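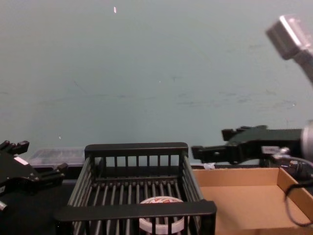

A round white container in an open-grid basket, with a carton alongside.

Girish Prajapati has kept the small-parts stores at Clivcombe for seven years, and most of what he has to say about the work concerns holders: what an item sits in between the shelf and the carton. The stores list 1,682 items. Prajapati sorts them first by shape.

"Shape decides the holder," he said. "Weight comes second. Label position comes third, and people usually put it first."

The open basket is his standard holder for anything with a flat base. He prefers plastic bars to solid walls for two reasons. Dust and paper scraps drop through the grid or can be shaken out, and the side of a container can be read or checked without lifting it. Baskets are placed next to the carton they will be emptied into, with the long rim parallel to the carton wall where space allows.

"The distance between the two should be short," he said. "If you have to turn, you have put the carton in the wrong place. I had a bench at Pranthorpe where the cartons were behind you – 191 items on a shift, and you turned for each one."

Round containers are the main complaint against the basket. On a ribbed floor a small base can tilt if it lands across a rail, and a lid label then faces whichever way the lid was last closed. Prajapati does not correct for this. He asks only that the lid be uppermost and fully seated before the container goes in.

Cartons are opened completely, flaps out, before the first item is picked. A carton that is half open gets packed from one side, he said, and the heavy items end up together.

He is less settled on the question of racks. The Dimavberg stores, where he trained, used rod racks for almost everything. Clivcombe uses them for items that are thin in one direction, and for rings.

"A roll of tape is a poor thing to store," he said. "Flat, it collects lint on the sticky edge. On its rim, it travels. A rack with side rails gives it a limit in every direction, and you can still get your fingers through the middle."

Racks stand on black cloth at Clivcombe. The cloth reduces sliding and shows lint clearly, so the surface can be brushed down when it needs it. Creases are tolerated away from the rack and pulled flat beneath it. Prajapati checks for level by pressing on two opposite corners of the top edge.

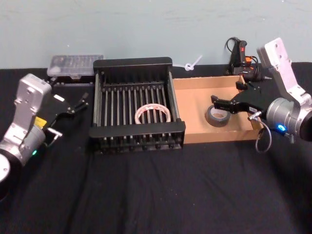 Changes planned for December

The Ye shelving will be renumbered so that items using the same holder are stored together. Prajapati expects the work to take two days and has asked for the baskets to be emptied beforehand.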